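Teaching by Demonstration: Frequently Asked Questions
Julmont Learning Centre. Last updated 12 Apr 2018

Who may record a demonstration?
Any registered participant who has completed the Wundik safety module.

Should I guide the arm by hand or use the remote controls?
Both are accepted. Please do not change method partway through a task.

How many demonstrations does a task require?
Table-setting tasks require 141. The Kermani collection currently holds 3862.

What should the grip look like for cutlery?
The fingers should close on the handle, leaving the bowl of the spoon clear. 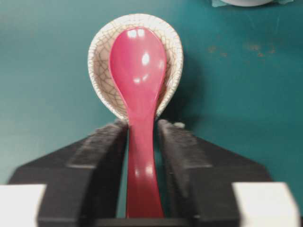
Prustora wrote to us that remote control felt slow at first and that its operators needed 5 practice runs before their movements were smooth enough to keep. Practice runs may be deleted at any time.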